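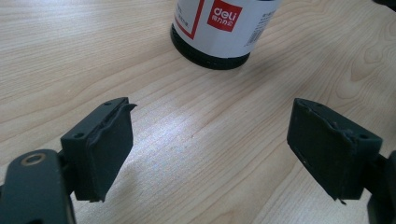
Vanevura Submissions Desk
Ticket: Flash contest entries rejected as over length
Status: Closed
Priority: High
Component: Entry form, word counter
Opened by: Heino Lapiņa (contest administration)
Assigned to: Otakar Kuruc

Initial report, Heino Lapiņa, 4th November

Entrants to the Mustomis flash fiction contest are being told their stories are over the limit when they are not. The limit for the short category is 80 words, title excluded. I have 6 emails from writers who checked their count in a word processor before pasting. The form shows a higher number and grays out the Submit button.

Error text on the form: "Your entry exceeds the maximum length for this category. Please shorten it and try again."

Not every entry is affected. Plenty have gone through, including a few at exactly 80. The long category has had no complaints. The deadline is close and I do not want to extend it, as the judges already have their reading dates.

Steps already tried by entrants:
Different browser. No change.
Clearing the form and pasting again. No change.
Pasting through a plain text editor first. Fixed it for one writer, no change for another.

Reply, Otakar Kuruc

Please forward two of the failing stories exactly as the writers have them, in the original file and not pasted into an email body. Also confirm whether the title goes in its own field or at the top of the story text.

Reply, Heino Lapiņa

Files attached to the ticket. The title has its own field. Some people also put it at the top of the story out of habit. The guidelines page says not to, but the note is below the fold.

Reply, Otakar Kuruc

Reproduced with both files. They fail for different reasons, so I am logging them separately.

File A. Story is 80 words in the word processor. Form reports 83. The text contains 3 em dashes with a space on each side. The counter splits on white space and counts every piece, so each spaced dash is scored as a word. Dashes set tight against the words do not add to the count. Removing the spaces brings the form to 80 and the entry is accepted.

File B. Story is 78 words in the word processor. Form reports 84. No dashes. The writer typed the title as the first line, and the word processor count was taken on a selection that left it out. The title is 6 words long. The counter is correct here, given what is in the box.

The plain text editor result fits File A. Some editors convert a spaced dash to a double hyphen with no spaces on paste, others leave it alone.

Checked the server side as well. The same counting function runs there, so bypassing the form would only move the rejection to a later step.

Reply, Heino Lapiņa

Was this always the case? We ran the same contest in July with the same limit and had no complaints.

Reply, Otakar Kuruc

In July the form was using the old Navickas text module, which ignored any piece with no letter or digit in it. The module was replaced when the site moved to the Jirkwood theme. The replacement has a setting for this, "Ignore standalone punctuation," and it is off by default. It was not turned on during the move.

The long category uses the same counter. I would expect it to overcount there too. Writers in that category probably leave themselves more room.

Proposed changes:
1. Turn on "Ignore standalone punctuation" for both categories.
2. Show the running count under the story box while the writer types. At present it appears only after the first attempt to submit.
3. Add a line directly above the story box: "Do not include your title here. It is not part of the word count."

I would leave hyphenated compounds alone. The form counts "half-eaten" as one word, same as the common word processors, and the guidelines do not say otherwise.

Reply, Heino Lapiņa

Agreed on all of it. Please also check a scene break made of asterisks. Several regular entrants use one, even at this length.

Reply, Otakar Kuruc

Changes applied on the test copy. Results for the short category:

File A, unchanged: 80, accepted.
File B, unchanged: 84, rejected.
File B, title line removed: 78, accepted.
Scene break, three asterisks with spaces between: adds 0.
Scene break, three asterisks without spaces: adds 0.
Ellipsis with a space on each side: adds 0.
Ampersand standing alone: adds 0. A word processor counts it as 1. Minor, leaving it.
Numeral standing alone: adds 1, as expected.

Moved to the live form. The page cache has been cleared. Anyone with the form already open will need to reload it to get the new counter.

Reply, Heino Lapiņa

I have written back to all of the entrants. Five have resubmitted without trouble. The last one had the title in the story box and is cutting it now. The note has been moved to the top of the guidelines page.

Resolution: Configuration error after module replacement. Setting corrected, form text amended.
Follow-up: Add counter settings to the theme migration checklist. Owner: Otakar Kuruc.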